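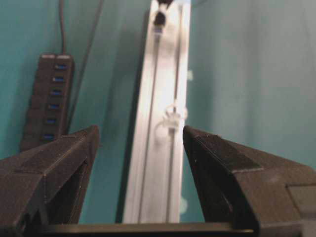 Security deposit withheld for carpet cleaning: what documentation may a tenant request?
Posted in Housing and Leases, December 30, 2023

Romuslow Resident
I vacated a one-bedroom apartment at the end of August after a tenancy of 27 months. The management company, Zidetti Property Services, has returned my deposit less $1,030, which the accompanying letter describes only as "carpet and general restoration." No invoice was enclosed. The carpet was in place when I moved in and I do not know its age. I have the signed move-in checklist but did not attend a final walk-through. I would like to know whether I may require an itemized statement, and whether the cost of routine cleaning can properly be charged to a departing tenant.

Koyama Tenant Desk
The answer depends on the law of your state and on the wording of your lease, and both should be read before you write to the company. In many states a landlord who keeps any part of a deposit must send an itemized statement within a fixed period after the tenant leaves. A single phrase covering two kinds of work may well fall short of that standard.

A distinction is generally drawn between damage and ordinary wear. Flattened pile in a hallway is usually treated as wear; a burn or a pet stain is usually treated as damage. Where damage is shown, the age of the carpet matters — a landlord is often limited to the value that remained in it.

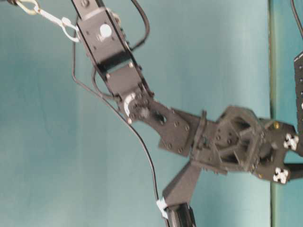 Your request should be made in writing and sent by a method that provides proof of delivery. State the address of the unit, the date you returned the keys and the amount in dispute. Ask for copies of invoices, the installation date of the carpet and any photographs taken at move-out. Enclose a copy of the checklist and keep the original. Set a reasonable date for reply. If no reply is received, small claims court is ordinarily available for a sum of this size.

hadar_leasing
Check your lease for a cleaning clause. Ours has one on page 11 and most tenants do not read that far. Some states do not enforce them.

Romuslow Resident
Thank you both. The lease does contain a cleaning clause, although it gives no amount. The letter will be sent by certified mail.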